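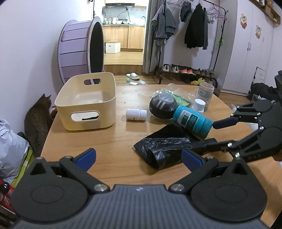

The Case for the Half-Empty Basket

I have an opinion about baskets, and my family has asked me to please put it somewhere other than the dinner table. So, the internet gets it.

We own too many bins, and we fill them too full. I know, I know, everybody with a blog and a label maker has already told you to own less stuff, and that isn't even my complaint (I like stuff!). My complaint is with the idea that a basket has done its job once everything from the table is inside it and you can't see the table's mess anymore. You've moved the mess eight inches and given it walls.

I came to this the slow way. Back in March I decided to deal with the table in our back room, the one where small things go to wait. You know the kind of small things I mean. Little bottles, travel sizes, the packaging something came in that you kept in case it had to go back, a bag rolled up inside another bag. My system up to then was to sweep the whole lot into a plastic basket whenever company was coming. Then company went home and I needed the eye drops, and out came the whole basket again, upside down, all over the table. I did this for years. I thought of it as tidying.

My neighbor Nokuthula Mabaso watched me do it one evening and asked what the basket was for. I said it was for the stuff. She said, "Which stuff?" and I got a little huffy, because I didn't have an answer and my coffee was getting cold.

But it's the right question, and I've been chewing on it ever since. A drawer for forks is for forks. If you put a stapler in there, somebody says something. A basket gets no such protection. It's open on top, it's friendly looking, it has handles, and so everyone in the house treats it like a mailbox. The minute a basket is "for stuff" you have lost it.

So mine got a job. It holds the things that leave the house with me, and when they come home they go back in it. That's all it does. The first week it looked ridiculous, a big basket with hardly anything in the bottom, and I had this awful itch to fill it up. I'd walk by with a tube of hand cream and think, well, there's room. There was room! There was loads of room. And I've come to believe the room is what makes the thing work, because I can look in and see what's there without digging. Once you have to dig, you're back to dumping it out on the table.

Brock Bouchard, my brother-in-law, thinks this is wasteful. We've had it out about this at least twice, once in front of other people. His position is that if a container is half empty you bought the wrong size, and he has a whole wall of tight little boxes out in the garage to prove his point. They stack beautifully. I'll give him that. But I asked him for a spare bike light last summer and he took down 9 boxes to get to it, and then he had to put 9 boxes back, and I stood there holding a flashlight and feeling very calm.

Now, bottles. I have to talk about bottles, and I can get a bit heated here. Tall ones should stand up and short ones can lie down, fine, but please stop pouring things into matching jars. I went through that phase. I bought a set of 22 from a store called Putham, all the same, with chalk labels, and for a month the shelf was gorgeous. Then the chalk rubbed off and I was standing there sniffing white powders like a detective. The bottle a thing comes in already tells you what it is and how much to take and when it goes bad. It may be ugly. Mine are mostly ugly. I can tell them apart half asleep, and that's worth more to me than a pretty shelf.

Same goes for clear lids and clear packages. People hide these away, I guess because you can see what's in them and that looks busy. I want to see what's in them! I had a nice solid tin from Trosberg once that sat unopened for so long I bought everything in it again.

The plastic wrappers, though, those you can throw out. I'm talking to myself here as much as to you. I keep a crinkly package long past any chance of using it, because there might be one more thing inside or because the back has instructions I've never read. My rule now is that if I've picked it up and put it back down 3 times, it goes in the trash. I cheat on this rule constantly. Bags are harder, since a bag might honestly come in handy, and I haven't got a rule for those beyond rolling them up and hoping.

Nokuthula says my next project should be the hall closet. It has a Flonska shoe rack in it that has never held a shoe, and behind that there are two more baskets, full to the brim, handles and all. I haven't looked in either of them since we moved. Brock has offered to bring over some boxes. I told him he could bring a pizza.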